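Grellow adds dormant account detection to Stasiment access monitoring software

28 March 2023

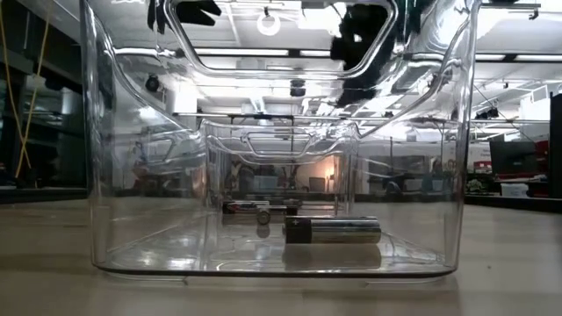 Batteries in a clear plastic bin.

Grellow has released version 3 of Stasiment, its access monitoring software for organisations that run their own directory servers. The release adds detection of dormant accounts, a revised method for scoring sign-in events, and an export format for use with third-party log stores.

A dormant account is a user or service account that remains enabled after its last legitimate use. Such accounts are often left behind when staff change roles, when a contractor's work ends, or when an application is replaced and the account it ran under is not removed. Because no one signs in to them day to day, a changed password or an unfamiliar sign-in location can go unreported.

Earlier versions of Stasiment recorded the date of the last interactive sign-in only. Version 3 also reads service tickets, scheduled task records and mailbox delegation, and combines them into a single activity date for each account. An account used by a nightly backup job is therefore no longer listed as inactive. Administrators set the inactivity threshold separately for staff, contractor and service accounts.

Pilot results

The dormant account feature was tested with Sellari, a freight and warehousing company whose directory had been built up through several mergers. The pilot began in August and covered 557 enabled accounts across two domains. Stasiment marked 19 of them as dormant. Sellari's systems team reviewed each one against payroll and supplier records before disabling any account. Three were found to be in seasonal use and were placed on an exception list with a review date.

The remaining accounts were disabled in stages. Two had retained membership of a group with administrative rights over file servers. Sellari has since moved to a monthly review using the report supplied with the software.

Changes to event scoring

Sign-in events were previously scored against a fixed set of rules. Version 3 scores each event against the account's own history and against the history of its group. A sign-in at an unusual hour by an account in a rostered team now carries less weight than the same event in an office-hours team. The fixed rules remain available and can be run alongside the new method during changeover.

Alerts now show the factors that contributed to a score and the weight given to each. Scoring weights can be edited by an administrator, and every edit is written to the audit log with the previous value.

Log export

Stasiment can now write its findings to the Tawhiri log store as well as to plain text files. Records are sent in batches of up to 1,000 and are held in a local queue if the connection is lost. Each record has a unique identifier so that repeated batches do not create duplicate entries. Export is turned off by default.

Other changes in this release:

Reports can be filtered by organisational unit and saved with a name.
Read-only access to the console can be granted to auditors without a directory administrator role.
The collection agent no longer requires a restart after a certificate is renewed.
Time zones are stored with each event and displayed in the viewer's local time.
The weekly summary email has been reduced in size and no longer includes attachments.

Availability and upgrade

Version 3 is available now to all customers with a current support agreement, at no added charge. Customers on version 2 can upgrade in place. Customers on version 1 must first move to version 2, as the event database format has changed. Grellow recommends a full backup of the event database before either upgrade.

Historical events are rescored in the background after the upgrade. Alerts are not raised for events that took place before the upgrade, but the new scores appear in reports.

About Grellow

Grellow develops access monitoring and directory auditing software for medium-sized organisations. Its products are installed on the customer's own servers and are sold directly and through resellers.

Media enquiries may be sent to the Grellow communications office through the contact form on the company's website.

ENDS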